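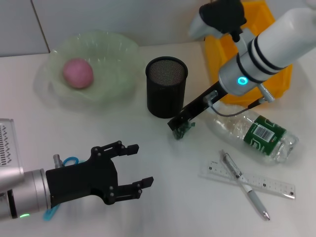 Ticket: Pen holder keeps migrating, table in Room 21
Site: Plellgate
Status: Reopened (again)
Category: Furniture and small items
Priority: Low, disputed

Reported problem
The black mesh pen holder will not stay where the layout sheet puts it. The sheet has it in the back corner of the white table, on its own. It is currently beside the green bowl, the one with the wavy edges, as though the two of them had come to an arrangement. The pink ball is in the bowl. The sheet says the ball goes in the yellow bin.

First response, 9:40 am
Checked the table for level. It's level. Checked the sheet for sense. Less so – it was drawn up for the old table at Omoregie, which was 70 cm longer and had a back corner worth the name. Moved the pen holder to match anyway and closed the ticket.

Reopened, 11:15 am
Pen holder back by the bowl. Requester would like it noted that they did not touch it. Noted.

Second response, 1:30 pm
Put a bit of grey felt under the pen holder, on the theory that it was sliding. It was not sliding. Felt removed and returned to the Britasier craft drawer, where there is enough of it to carpet a hallway.

Asked on the floor who prefers the pen holder next to the bowl. Got 3 answers, all of them "it's just handier there". Asked who prefers the ball in the yellow bin. Got a long silence and a question about lunch.

Cause
The sheet is wrong. People put things where they can reach them, and have been doing so since April.

Fix
1. Layout sheet redrawn with the pen holder to the right of the bowl.
2. Ball reassigned to the bowl.
3. Yellow bin stays. Its label now says "small items" – the previous wording was "balls, misc.", a phrase I would like to retire.
4. Old sheet taken down. Most of the tape came with it.

Still open
Jorkau stores has asked for the stock code of the bowl so it can go on the register. There isn't one on our list. I've entered it as 4000, the catch-all for kitchenware, and expect to hear about it.

Requester to confirm before this one is closed.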